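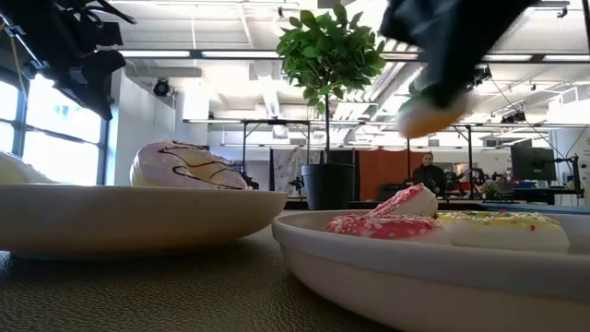

Good news for anyone who gets hungry on Fodell Street before eight in the morning: the old Shirima bakery is opening again in May! I've been walking past those papered-over windows all winter, and last week there was finally a handwritten note taped to the door with an opening month and a phone number. So of course I called it.

The new owner is Grethe Bundgaard, who some of you will know from the market in Bikdale, where she sold rye bread and doughnuts out of a van for 3 years. She told me she'd been looking for a real kitchen the whole time, and that the van's heater finally giving out made up her mind for her. "I was kneading in gloves," she said.

She's keeping the Shirima name (the sign is painted right onto the brick, and I'd have been sad to see it go) and she's keeping the big oven in back too, though it needed a new door. The front room is getting some 30 seats, plus a long counter by the window for people who just want coffee and a look at the street.

On the menu: bread every day, soup at lunch, and doughnuts from 7 a.m. until they're gone. Frosted ones, glazed ones, a plain one for my dad. I asked about the cardamom buns and she said maybe in the fall, so please keep asking her, I can't do this alone.

She's hiring 2 people for the counter and would like at least one who doesn't mind a 5 a.m. start. Stop by and knock if you're interested, she's in there most mornings with the radio on.

Parking is the same headache it always was, but the Fukthorpe bus still stops right across the street. The bread van will be back at the Bikdale market this summer as well, with a new heater.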